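Kitchen and Table Assistant (part-time)

Closix Shared House
Hours: 15 per week, afternoons
Start: November
Reports to: Nelly Cusi, house manager

Closix runs a shared dining room and kitchen for people who live alone in the streets nearby and would like to eat in company. Lunch is cooked on site and served at long tables. We are looking for someone to take over once the meal has finished: clearing, washing, drying, stacking and getting the tables ready for the next day.

The post has been held until now by Bheki Venter, who is moving to the cooking side. He will work alongside you for the first two weeks.

What the work involves

You will start at 2 pm, when most people are on their tea. Plates and bowls come off the tables first, then cups, then flasks and jugs. Food scraps go in the brown bin by the back door. Everything is washed by hand in the double sink, apart from cutlery, which goes through the small machine.

Crockery is stacked by kind and size on a cleared table before it goes into the cupboards. We have built up our stock from gifts and house clearances, so very little of it matches, and part of the job is knowing which pieces sit safely inside one another and which need to be kept apart. Enamel goes with enamel. Porcelain plates are stored on the lower shelf with a sheet of kitchen paper between them.
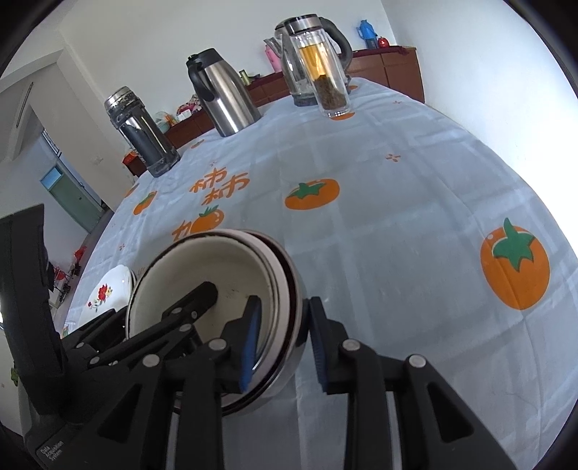
Do I need experience of working in a kitchen?
Experience is welcome but we do not ask for it. We will show you how we wash and stack, where things are kept and how the cupboards are laid out. Most people have the hang of it within a fortnight.

Enamel bowls chip at the rim if they are dropped into a stack, so we ask that they are lowered in one at a time and that stacks are kept low enough to lift with both hands. Any piece with a fresh chip on the inside should be put on the windowsill for Nelly to look at. Please do not use wire wool on enamel or on the steel flasks.

Tablecloths are wiped down after every meal and changed when they need it. Clean ones are in the tall cupboard in the corridor, folded in four. Lids come off the flasks and tumblers overnight so that they can air.

You will also be asked to:
Sweep and mop the dining room floor
Check the tea towels and put a wash on if the basket is full
Write down anything that is running low (washing-up liquid, bin bags, sponges)
Lock the back door and hand the key to whoever is on the desk

Who we are looking for

Someone steady who does not mind repeated work and who can be on their feet for three hours. You should be able to lift a full crate of crockery, or be willing to split it into smaller loads. The radio is usually on and people do stay to chat — you need to be able to get on with the job while being pleasant to them.

You should be over 18. A food hygiene certificate is useful, and we will pay for the course if you do not have one.

Pay and conditions

The post pays 800 a month, with paid holiday and a hot lunch on working days. Aprons and gloves are provided. Please wear flat, closed shoes. There is a probation period of 3 months, with a short meeting halfway through. The kitchen is on the ground floor and there is a lift to the staff room. Bicycles can be left in the yard.

How to apply

Send a short letter saying why the job would suit you and which afternoons you could work. A CV is helpful but you may leave it out. Letters should be addressed to Müzeyyen Uysal and can be handed in at the desk or put through the letterbox, marked "Kitchen". Please include a phone number.

We will invite people in for a short talk and an hour in the kitchen, paid at the normal rate. If you would like to see the place first, come at the end of lunch and ask for Nelly.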